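Gorari open-air season

csonka98
Rendau say the summer plays at Gorari are off this year. Refunds take 35 days. I'd booked two nights.
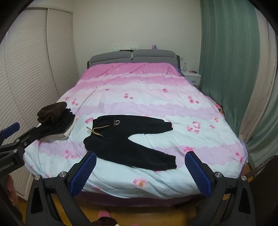
The indoor run in January is still on — same cast, Irén Szabó directing.

wustine_7
They should have moved it inside. The hall was free.

csonka98
It's too small for that set. 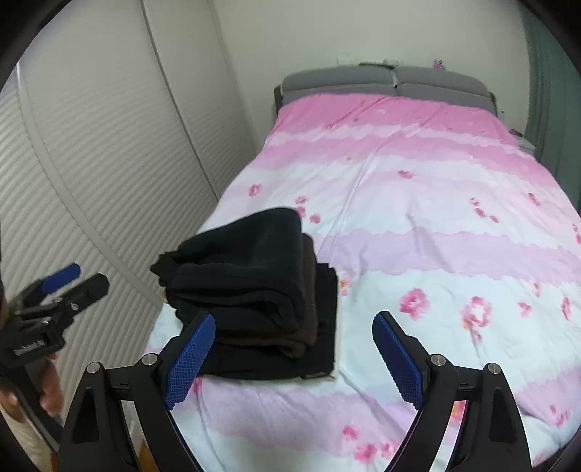 Imre Szekeres was down to play the father. I'd got as far as packing, and the dark things folded on the pink and white cover can go back in the drawer.

wustine_7
Still think they gave up early.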